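Why I read the coalition agreement twice

In the town where I live now, Rerkari, the council was without a majority for most of the winter. The election gave no list enough seats, and the talks between the two biggest groups started, stopped and started again. In December they finally signed an agreement. It has 76 pages and you can download it from the council website, if you have patience with the menu.

I come from a country where such papers are not shown to the public, so I was curious. I printed it at work (I paid for the paper) and read it in the evenings. The first time I understood maybe half. There are many sentences which say that something "will be looked into," and for me it was difficult to see if this is a promise or a polite refusal. A colleague who has lived here all her life told me that she also doesn't know.

The second time I read with a pencil and marked only the places where money is mentioned. It became a much shorter document.

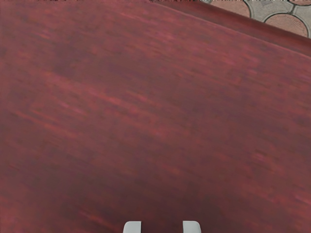

The part about the Contreras bus line is the one which touches me directly. The old council wanted to cut it, one of the two partners promised to save it, and the agreement says the line will continue "in an adapted form." I spread the pages out at home to compare this with both election programs. The two programs did not go the same way at all. One wanted a bus every half hour, the other wanted a small bus that you order by telephone. "Adapted form" can be either of them, and I suppose this is why both could sign.

The plan for the old Zolton warehouse is clearer. There will be 170 apartments, 75 of them with a controlled rent, and the first ones should be ready before the next election. I like that there is a number, because in a few years I can check it. The playground behind it gets only half a line.

Last month I went to the public meeting about the budget. It began at 6 in the evening and I had prepared one question, about the bus. I had written it on a card, because my grammar becomes worse when I am nervous. The answer was friendly and rather long – and it contained the words "adapted form" again.

I still cannot vote in the national election, but in the local one I can, and next time I will read the programs before and the agreement after. The next council meeting is about parking. I have already printed the agenda.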